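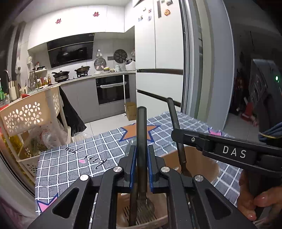 Week 3 is about heat, and why some things in your kitchen burn your fingers while other things sitting in the very same pot don't. I like to start with utensils because everybody has handled them and everybody already has opinions (strong ones, if last year's group is anything to go by). Take a slotted turner with a perforated metal head and a long cylindrical handle, the kind that lives upright in a slatted holder next to the stove. The head is metal so it can be thin and stiff and take the heat. The length of the handle is there for you, to put some distance between your knuckles and the pan. So before we write down a single equation, I want you thinking about distance, and about what sits in between.

Three ways heat gets around

Conduction is heat passing through stuff that stays put. The fast-jiggling bits bump the slower ones next door, and on it goes down the line. Metals are great at this because they have loose electrons that carry energy along in a hurry.

Convection is heat carried by something that flows, like water rolling in a pot or warm air going up past your face when you open the oven. (Glasses wearers, you know.)

Radiation needs no stuff at all. Hold your palm out sideways to a campfire and you feel it, even though the hot air is going straight up.

Please don't mix up heat and temperature on the homework! A bathtub of warm water holds far more thermal energy than a cup of boiling tea. I take off points for this one every single year and I will do it again.

The one formula for this week

Rate of heat flow = k × A × (temperature difference) / L

k is the conductivity of the material, A is the cross-section area, L is the length. Double the length and you halve the flow. Halve the area and you halve it again. Now go back to a spoon with a slim handle: small A, large L. Both of them are working in your favor, before we even ask what the thing is made of.

A mistake I see a lot is plugging in the surface area of the whole handle. We want the area you'd get by slicing straight across it, like a carrot.
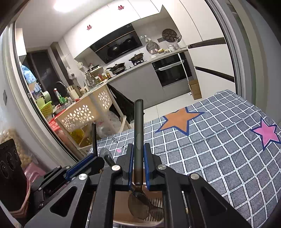 Worked problem

A straight rod has a fixed temperature at each end and lets heat through at 16 watts. We swap it for a rod of the same material, same thickness, 2 times as long, with the same end temperatures. What's the flow now? Only L changed, so it's 8 watts. Now make the long one half the cross-section too. That gives 4 watts. Do it on paper once anyway, it sticks better.

For next time

Read the Thaler handout (Annelies Thaler's notes, the ones with the hand-drawn graphs) up to the part on insulation. Skip the section on fins, we'll come back to it in November.

Problems 3 and 16 from the sheet are due at the start of class. For 16, assume the rod loses nothing out the sides. Real rods do lose heat that way, and we'll get to that, but I'd like you to have the simple case down cold first (sorry). Show your units on every line.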